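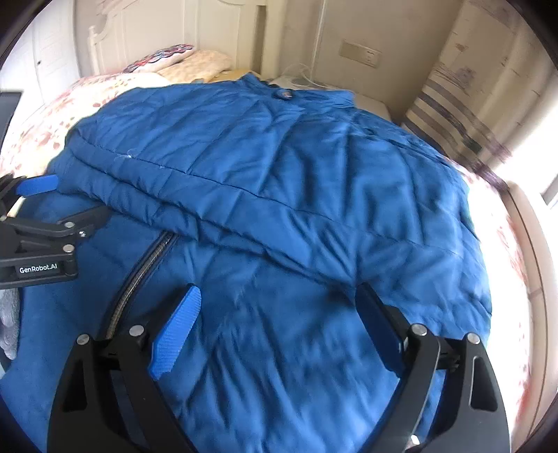 A blue quilted jacket on a bed, its lower hem folded up.

Search this wiki Go

Nalenum (film)

Nalenum is a science fiction adventure film written and directed by Ksawery Borkowska, with Bilal Rawashdeh in the lead role as the ice pilot Guzmán. It is set on a frozen mining moon where the sun comes up once every 48 days, and it follows a crew trying to get a broken freighter off the ground before the long night closes in. The film runs just over 80 minutes, a wonderfully brisk length for a space adventure, and it has picked up a loyal following among people who love practical sets and miniature work.

Plot

Guzmán flies supply runs between the mining camps of Nalenum, a moon so cold that engines have to be kept turning day and night. When the company that owns the camps, Nenley, stops answering its radio, he is left at the port of Gimlow with a dead freighter, 20 stranded miners and a cargo he was told never to open. (He opens it, of course, and the scene is a treat!) The crate holds the moon's only working navigation core, which Nenley had been planning to ship out before walking away from the colony.

The miners split over what to do. One group wants to sell the core to smugglers, while the other wants to fit it to the freighter and leave together. Most of the middle act takes place inside the Gimlow hangar as the two sides argue, trade parts and, in one terrific sequence, fight over a single heater during a power failure. The freighter finally lifts off in the last ten minutes, with Guzmán steering by hand after the core freezes.

Production

Borkowska wrote the first draft as a stage play with one set, the hangar, and much of that feeling survives in the finished film. The freighter cockpit was built full size on a tilting platform, so that when the ship lurches the actors really are sliding across the floor. Exterior shots used 2 large miniatures of the ship, one clean and one heavily battered, filmed against painted backdrops and clouds of fine salt standing in for snow.

Rawashdeh did his own wire work for the hull-walk scene and rehearsed it for weeks on a warehouse floor before a single light was hung. The result is one of the most exciting stretches in the whole picture, almost free of dialogue, with just the sound of breathing and metal creaking in the wind.

Costumes

The costume team stayed away from shiny space suits and went for padded work clothes, layered and patched, the kind of thing a miner might really live in. Each camp has its own color, with blue for Gimlow, rust for the northern pits and gray for Nenley staff, which makes the crowded hangar scenes very easy to follow. Guzmán's jacket changes color partway through the story, and sharp-eyed viewers have great fun spotting exactly when.
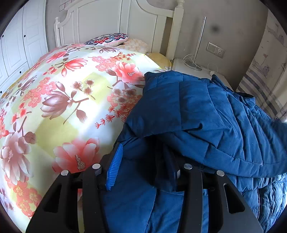 Dark blue quilted jacket beside a floral quilt.

Music

The score mixes low brass with recordings of machinery, and the main theme is held back until the freighter leaves the ground. It's a bold choice and it pays off beautifully. A shorter version of the theme, played on a single horn, is heard over the closing credits.

Release and reception

Nalenum was first shown to a festival audience on 05/06/2024. Early viewers praised the miniatures and Rawashdeh's dry, tired, very funny performance, and the heater fight quickly became the most talked-about scene. Some found the smuggler subplot thin, and it does drop out of the story rather suddenly after the second act. A longer cut restoring two smuggler scenes was screened later in June.

See also

Guzmán (character)
Gimlow hangar set
Nenley (fictional company)

Categories: Science fiction films | Space adventure films | Films set on moons | Films using miniatures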